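Endesport Support
Ticket: Episodes from kitchen counter scene rejected at export
Product: Prultis recorder, simulation build
Opened by: Rami Kanaan
Assigned to: Afia Gyamfi
Priority: Normal
Status: Closed
Opened: February 2020

Problem as reported

We are collecting teleoperated examples in simulation for the pick and place set. The scene is the granite counter with the plate, the croissant, the red box and the wooden tray. Two hands, one operator. Export went fine for the first batch. On the second batch, 32 episodes, 17 were rejected with the same message:

EXPORT SKIPPED: hand state missing or stale at label time

It does not say which hand. The episodes play back normally in the viewer and both arms move. I re-exported twice and got the same 17 each time, so it is at least consistent. Our target for this scene is 1,000 accepted episodes and I would like to sort this out before we record more.

Setup is the stock one from the Ulcombe machine. Headset and gloves for the operator, head view saved with black bars top and bottom, joint states and object poses saved on separate streams. No changes to the scene file that I know of.

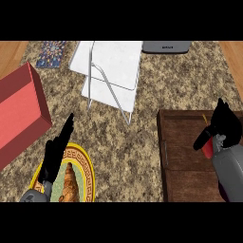

The operator who recorded the second batch says nothing felt wrong while driving. There was a short lag when the scene first loaded, which we always get. We reset between episodes with the normal reset button and did not restart the recorder at any point in the session.

Things I tried before opening the ticket:

Restarted the exporter.
Exported one rejected episode by itself. Rejected.
Exported one good episode by itself. Accepted.
Moved the batch to a second machine and exported there. Same result.
Checked disk space. Plenty.

Log

Entry 1, Afia Gyamfi
Thanks, that saves some steps. Since it follows the files to another machine I am going to leave the exporter alone for now and look at the recordings. Please send one rejected episode and one accepted one from the same batch, whole folders, not just the video. Also tell me which version the recorder shows on its start page. The exporter has its own version number and people often send me that one.

Entry 2, Rami Kanaan
Both folders uploaded. I sent the exporter version first and had to go back, sorry. The recorder is on the May build from last year. Our other station got the newer one but this station was in use the day we did the updates.

Entry 3, Afia Gyamfi
Found something. In the rejected episode the joint stream for the left hand has time stamps that stop moving partway through. The values are there but the time is the same on every row from that point on. The right hand stream is fine from start to end. The exporter sees the old time stamp, decides the hand data is stale and drops the whole episode.

The older recorder build only writes a new time stamp when a joint value changes by more than a small threshold. If the operator parks a hand and holds it still, nothing gets written, and on that build the clock for that stream sometimes does not pick up again. The accepted episode you sent has the left hand drifting a little the whole way through.

Can you ask your operator whether the left hand was being held still on purpose?

Entry 4, Rami Kanaan
Yes. Our instruction sheet says to keep the idle hand out of the way and steady while the other one works. We wrote that after the first batch because the idle hand was wandering and the reviewers at Olatunji marked those episodes down. So the first batch had a wandering hand and exported fine, and the second had a steady hand and didn't. That fits.

I would prefer not to go back to the wandering hand. The model picks it up.

Entry 5, Afia Gyamfi
Agreed, keep the instruction. The fix belongs in the recorder. The newer build writes every row at a fixed rate whether the joints change or not. Steps for the station:

1. Close the recorder and the simulator. Both, or the installer will leave the old stream writer running.

2. Copy the calibration folder somewhere safe. The installer keeps it, but I have seen one case where the glove offsets came back as zeros.

3. Install the new build. Start the simulator first and the recorder second.

4. Open Settings, Streams, and set hand state to "fixed rate". It should already be set on a clean install. On an upgrade it may carry over the old setting, which is called "on change".

5. Load the counter scene and put both hands in view over the counter before pressing record. Check in the stream panel that the left and right counters are both going up while you hold still. 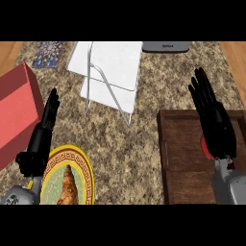 6. Record a short test episode with one hand parked for most of it. Export it alone. If it is accepted, record a second one with the other hand parked.

7. Reset the scene and check the object poses against the scene file. If the croissant or the tray is off, reload from the menu. The reset button on the new build only resets objects that were touched.

For the 17 you already have, don't delete them. The frame index in the head view is good, so I can rebuild the left hand time stamps from that. I need the full folders for all of them.

Entry 6, Rami Kanaan
Updated. Hand state was on "on change" after the upgrade, as you said. Changed it. Both test episodes exported. Glove offsets look right.

One question on step 7. Does the new reset behavior affect the start pose randomization? We shift the plate a little between episodes.

Entry 7, Afia Gyamfi
No. Randomization runs after the reset and moves everything on its list, touched or not. If the plate is on your list it will still move.

Entry 8, Afia Gyamfi
Repaired folders are back in your upload area with "_ts" added to the name. All of them export here. I left your originals in place. Please spot check a few against the video before you add them to the set, mainly the point where the parked hand starts moving again. That is where an error would show up.

Entry 9, Rami Kanaan
Checked five. Hand and video line up in four. In the fifth the left hand starts about 2 frames early. Is that within what you expect?

Entry 10, Afia Gyamfi
Yes, for a rebuilt one. If your training step smooths the actions you won't see it. If it doesn't, drop that episode.

Entry 11, Rami Kanaan
We smooth. Keeping it. The other station is already on fixed rate, I looked. OK to close.

Resolution: Recorder upgraded, hand state stream set to fixed rate, rejected episodes repaired by hand. Exporter message to be changed so that it names the hand and the stream. Passed to the exporter team as a separate request.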